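Peel and stick wallpaper over textured walls, anyone done it?

gasness_gal
Posted 8:22 pm
Renting in Gasness, landlord says ok to wallpaper as long as it comes off. Walls have that light orange peel texture. Want a big floral in the dining nook. Will it stick or am I wasting money

tilt22
Don't. Did mine in November, corners were lifting in 2 weeks. Texture means the glue only grabs the high spots.

Rustcombe_Ren
Disagree with tilt. Mine's been up 19 months over orange peel and it's fine. Washed the walls first, let them dry overnight, went over every seam with a hard roller. Cheap paper is the problem, get the thick vinyl kind.

Also think about the pattern before you order. Mirrored florals look great but you lose a lot matching the repeat, I bought 8 rolls and still ran short on the last wall.

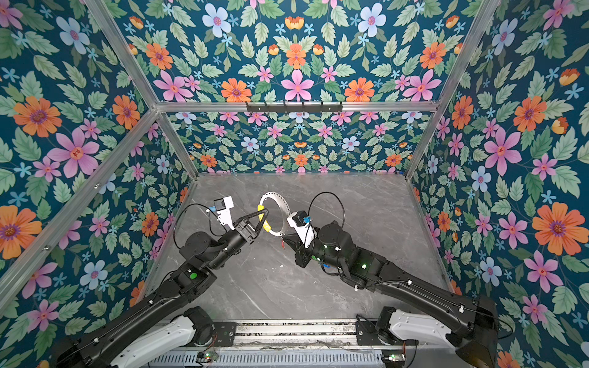

And order it all at once so its the same batch. My extra roll came a shade pinker and I see it every time I sit down to eat.

tilt22
Mine WAS the thick vinyl. Jinuneo, not cheap. Washed the walls too. Maybe your texture is lighter than mine, maybe you don't have a radiator right there

Rustcombe_Ren
No radiator on that wall, no. Could be it.

gronow_mike
Get a sample and leave it up a month. Costs a couple bucks. If it stays, order.
Also busy floral on every wall in a small nook is a lot. I'd do one wall and paint the rest

gasness_gal
Nope, all the walls or nothing lol. Sample is a good idea tho. No radiator but the nook gets full sun til noon, does that matter?

tilt22
Sun will fade it before it peels it. Maybe.

Rustcombe_Ren
Mine gets afternoon sun, no fading yet. Pull it off slow with a hair dryer when you move out, test a corner behind somehting first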